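Nimmont Laboratory Opens Second Round of Hand-Guided Demonstrations 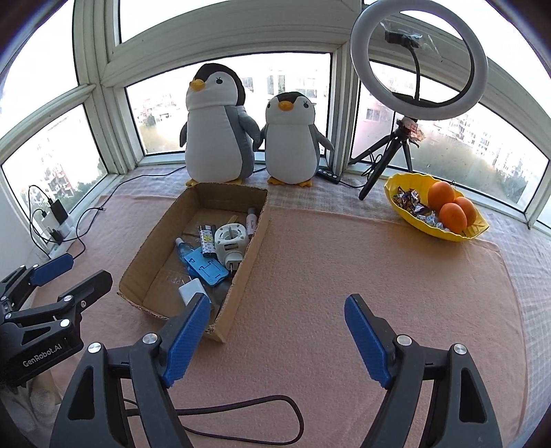

Hand-held grippers by a window, with a box of small household items between them.

September 9, 2023

The Nimmont Laboratory has begun the second round of its household handling program, in which people show a robot everyday tasks by carrying them out with a gripper held in the hand. The round is conducted jointly with the Petrenko Institute and will continue until April.

The first round took place entirely at laboratory benches. Reviewers at Petrenko noted that the resulting recordings resembled one another too closely, and that a robot trained on them performed poorly when moved to another room. Demonstrations are therefore now recorded in furnished homes, on beds, sofas and window ledges as well as tables, with ordinary belongings left in place. Chargers, small bottles, phone stands and cables are among the objects participants are asked to handle.

Each participant completes 40 short tasks over two visits. Typical tasks include placing an item in an open box, taking it out again, and setting it down on soft bedding. Participants are asked to work at a steady pace and to keep the finger pads in view of the camera during the approach to an object. A missed grasp should be followed by another attempt without stopping the recording — such corrections are retained and labeled separately.

The program aims to collect 500 accepted demonstrations in this round. Recordings will be reviewed at the Ollodholm office, where names, addresses and legible personal papers are removed before any material is passed to the training group. Views through windows will be blurred on request.

A smaller study at the Zarnholm site will compare the hand-held method with remote control of a robot arm, using the same task list. Its findings will be reported separately.

Staff and residents who wish to take part may register at the Nimmont front desk. Equipment is delivered to the home and collected after the second visit. Previous experience with robots is not required.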